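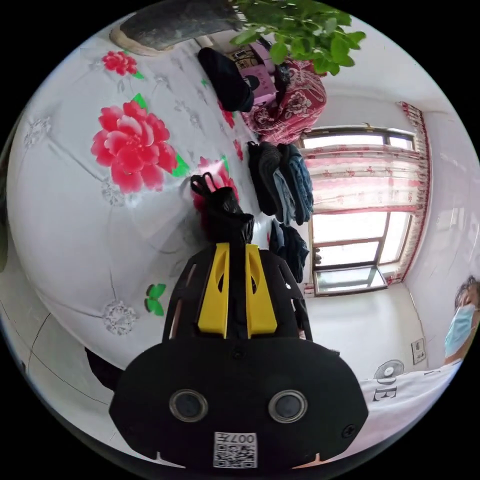 By Khoa Thái

I think most gripper trials are too kind to the gripper. Blocks and cups say little about fingers meant for housework. Give me a bed and a heap of dark clothes.

I would keep the slotted yellow fingers. My colleague Sushil Tyagi prefers the Flustholm pair, which scored well over 617 grasps at Trestside. Those were all rigid parts.
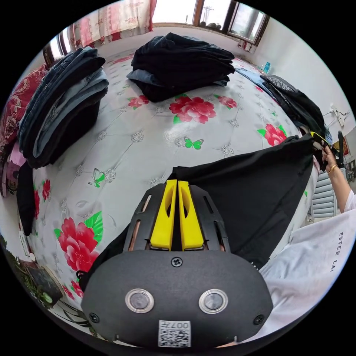

Cloth is the fair test

A black garment on a flowered cover shows up a weak grip quickly. I would swap 40 block picks for 15 clothing picks. 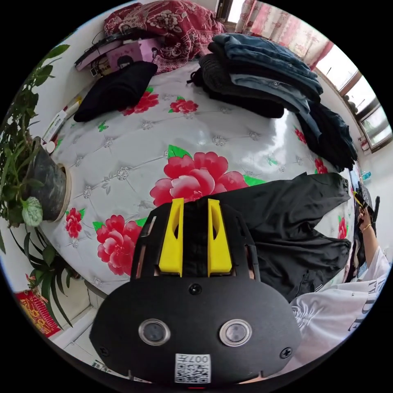

Fingers over the bed, black garment to the right.

Straps and cords should count too. Kimer leaves them out of its scoring, and I think that is a mistake.
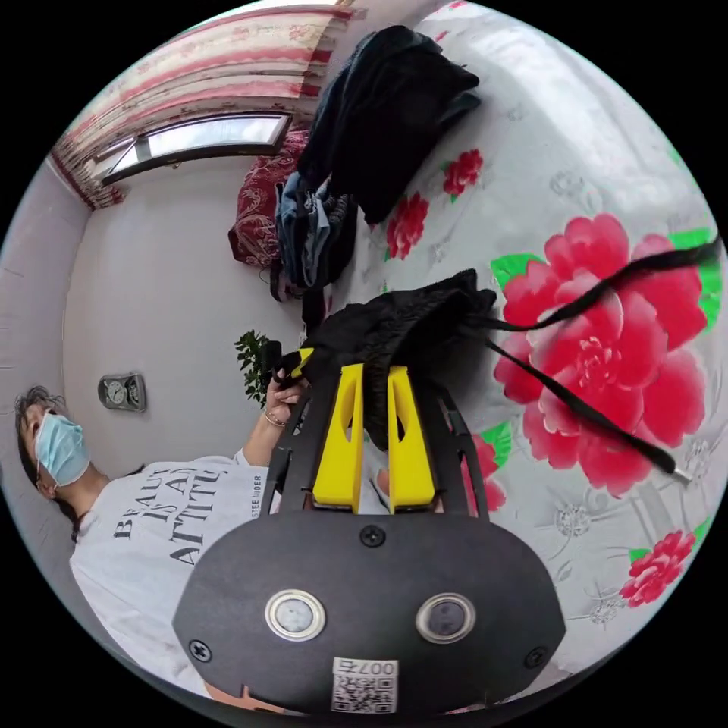 Black fabric with a long strap or cord trailing from it.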